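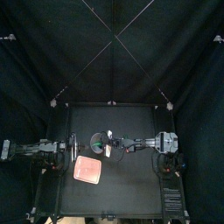

1. Two-arm bench code of practice, third draft

Print this page | E-mail this page

Minutes, July 15, 2023, Cirnville. Hayley Hartley in the chair, Venkatesh Rodrigues taking notes and, by his own account, most of the blame for draft two. Ionescu sent apologies and 11 comments, nine of them on commas.

2. Matters arising

The clause on cable loops stays. Utex had asked for "tidy" to be defined. After 20 minutes it was agreed that a loop must not reach the gripper's working area, and that the word "tidy" should be taken out.

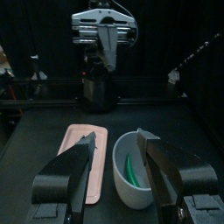 3. Naming of objects

Fulitz wants every object in a task sheet called by one name from start to finish. Venkatesh pointed out that his own sheet has "tray", "plate" and "dish" for a single item. The green thing leaning in the white cup was put to the meeting as a test and drew "pepper", "bean" and, from the chair, "pickle" - so the clause was carried. Names to be fixed before the first run and written on the sheet.

4. Rest position

Both grippers to be clear of everything on the table before anyone reaches in. Speed limit during set-up held over to September, again.

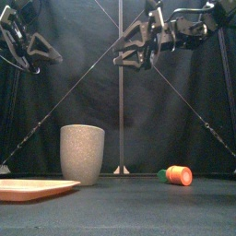 Clause 4: both grippers held above the objects.

5. Labels

Print on base plates must be readable from where the operator stands. Hayley asked who had last read one. Not minuted further.
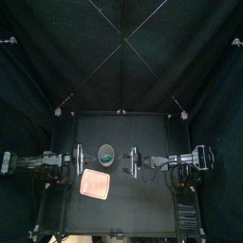 Clause 5: base plate with printed label, right front.

6. Actions

VR to circulate draft four, under 40 pages this time. HH to answer the commas.

Print this page | E-mail this page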